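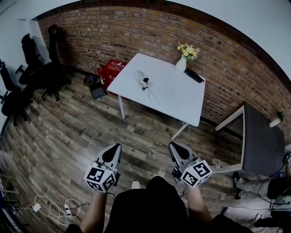 Figure 5.1 A white table in a room with a brick wall and a wood-look floor.

Chapter 5
Brick, Plank, and Plaster: How a Room Handles Sound

Clap your hands once, right where you are sitting. Now go and clap in the bathroom, then in a closet full of coats. Three claps, three completely different sounds, and your hands did the same thing every time! What changed was the room, and rooms are what this chapter is all about.

In Chapter 4 we followed a sound wave through open air, where it spreads out, gets weaker, and never comes back. Indoors, life is much busier. A wave leaves your hands, hits a wall, and part of it bounces. That bounce hits the ceiling, the floor, the back wall, and the whole crowd of echoes arrives at your ear so close together that you hear them as one long tail on the sound. We call that tail reverberation. In a small bedroom it dies out in a fraction of a second. In a big stone church it can hang in the air for several seconds, long enough for a choir to sing along with itself (and many composers wrote their music with just that in mind).

Hard and soft

Brick is a wonderful place to start. It is heavy and stiff, so a sound wave can barely move it, and nearly all of the energy is sent back into the room. Glass, tile, and sealed wood floors behave in much the same way for most of the sounds we care about. Thick curtains, carpet, and padded chairs do the opposite. Air gets pushed in and out of their tiny gaps, rubs against the fibers, and the sound energy turns into a very small amount of heat. Engineers say that these materials absorb sound, and they give each one a number between 0 and 1 called the absorption coefficient. A 0 means everything bounces. A 1 means everything is soaked up, just like an open window, where the sound leaves and does not return.

Shape matters too. A flat wall sends sound off the way a flat mirror sends off light. A wall that curves toward you gathers sound into one spot, and a wall that bulges toward you spreads it around. Keep this in mind when you reach Section 5.3, where we work out why two people can whisper to each other across a domed hall.

The Langate problem

Throughout the chapter we will come back to one building, the old grain hall at Langate. When the town of Plallville turned it into a concert space, the hall had bare walls, a hard floor, and an air volume of 1273 cubic meters. Speech was a blur. Drums were worse. The first fix was to hang 19 fabric panels high on the side walls, and the change was easy to hear from every seat. By the end of Section 5.4 you will be able to calculate the effect of those panels yourself, with nothing fancier than multiplication and division.

Before you read on

Try the clap test in at least five rooms and write down what you hear. Use your own words: sharp, dull, ringing, boomy, dead. Note what the floor and walls are made of and whether there is much furniture. Hold on to your notes, as you will need them for Problem 79 in the review set.

Key terms in this chapter: reverberation, absorption coefficient, reflection, diffusion, focusing, standing wave.

5.1 What Happens When Sound Meets a Wall

Picture a tennis ball thrown straight at a garage door. It comes back along the path it took. Throw it at an angle and it leaves at the same angle on the other side. Sound follows this rule as well, as long as the wall is large compared with the wavelength.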